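Clullbridge Council Election Statements, data card

Last changed 13 July 2013

What is in it

3,000 short public statements by people running for seats on the Clullbridge council, taken from flyers, local radio transcripts and candidate web pages. Each row has the text, the source type, the ward, the month, and a label for tone. Labels are support, attack, promise, thanks, or other. That makes 5 labels, and the last one does far too much work.

Where it came from

Trodance collected the statements and Rocha did the labeling. We took over the files afterward and have rebuilt what we could. The radio portion was typed up by hand from Pluvo call-in shows, and the typing is uneven. Some hosts' questions got pasted in as if the candidate had said them. We removed the ones we caught.

The first release claimed the labels measured "voter mood." They don't. A candidate saying the whole town is behind him is a candidate talking. We dropped that column and would ask anyone still using the old file to drop it too.

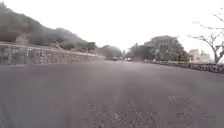 Can the set be used to predict who wins a ward? We doubt it, and we have yet to see a test that persuades us. Loud candidates wrote more, so they fill more rows, and a simple model learns to pick the loud ones.

Known problems

Ward names changed in October and both versions are in the file. The old names are in ward_old, which is blank for 10 percent of rows.

Flyers were scanned badly. Expect "rn" where "m" should be, and missing apostrophes.

Statements shorter than five words were thrown out before we got the data. We don't know how many, and slogans probably suffered most.

Only one person labeled each row. There is no agreement score, so treat any accuracy figure — ours included — with suspicion.

Files

statements.csv, the main table
sources.csv, one line per flyer, show or page
labels.txt, the notes given to the labelers, such as they are

Terms

Free for teaching and research. Please don't quote single rows as proof of what a candidate believes. Check the original flyer first.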